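Varnished tabletop gone sticky after winter, strip it or save it?

Posted in Furniture & Finishes

I have a dining table I bought secondhand and brushed with oil-based varnish in the garage. It looked fine for a while. Now it feels tacky wherever people rest their arms, and paper sticks to it if you leave it overnight. The middle of the table is hard and smooth. I put on two coats over whatever finish was there before, after a light sanding. I have wiped it down with dish soap and water and it made no difference for more than a day.

Do I have to strip the whole top, or can I fix just the edges? I would like to have it done by February because we have family coming.

Ursina Ortner 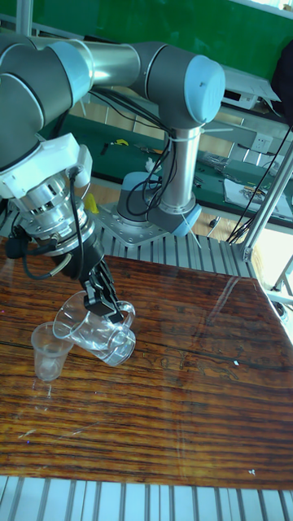
Page last changed in January by the poster

Edited to add: the can was the Fosero satin, bought new. The garage was cold when I did it. I don't have a thermometer out there so I can't say how cold. The old finish was dark and a little waxy, and I did not use a solvent on it before sanding. Someone asked by message if I use a spray polish. Yes, the Flina one, most weeks.

2 replies

Tirta Nugroho

Tacky at the edges and hard in the middle usually means skin oil and polish, so I would look at that before blaming the varnish. Arms and hands soften a finish over the years, and spray polish leaves a film on top that holds the dirt.

Try this first. Get a clean white cotton rag and some mineral spirits. Open a window and keep it away from the stove or any pilot light. Wipe one small patch at the edge, turn the rag, and wipe again. If the rag comes up yellow or brown and the patch feels dry an hour later, you have buildup, and you can clean the whole top the same way. Stop using the polish after that. A damp cloth and a dry cloth is all a varnished table needs.

If the patch is still soft, press your thumbnail into it. A dent means the varnish itself is soft there and cleaning won't fix it. In that case you can scrape the soft part off with a card scraper, but blending it into the middle is hard with satin. I tried it on a desk and ended up doing the whole top anyway.

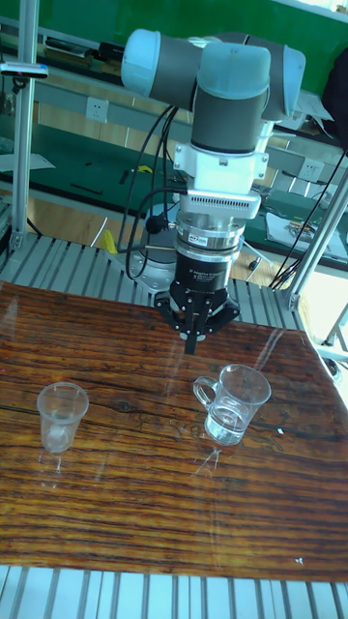

If you do end up refinishing, take it down to bare wood, wipe it with mineral spirits to get the wax off, and let it dry. Then sand with 150 and put on thin coats, with a day between them if the room is warm and longer if it isn't. I go over each coat with 200 or a bit finer before the next one. Bring the table indoors for this. Lay the rags out flat outside to dry when you are finished and don't leave them in a pile, they can catch fire.

Give it a few weeks before you put a tablecloth on it.

naciri_woodshed

had the same thing on a sideboard. wax underneath. I stripped it, no regrets. used Dreltex gel and a plastic scraper, took me a weekend. don't just put another coat over it, the new one will stay soft too

Ursina Ortner

Rag came up brown at both ends of the table. One end is dry now and the other still takes a thumbnail mark, so I will be stripping it. Thank you both.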